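Etivby updates its guide for hand-held gripper work

Etivby has put out the second edition of its good practice guide for people who collect demonstrations with hand-held grippers, and it is a friendlier read than the first, which many of us kept in a drawer. The new text grew out of 377 comments sent in since March, a good share of them from the teams at Kitus and Sorensen, and it asks for two checks before each session – one of the fingers and their mounts, one of the desk itself.
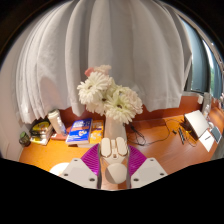
Papers, screens and anything with a name on it should be put away first, the guide says, and cables moved well clear of the reach. Raser, which has offered to print 1,000 copies, will start mailing them to member labs in June.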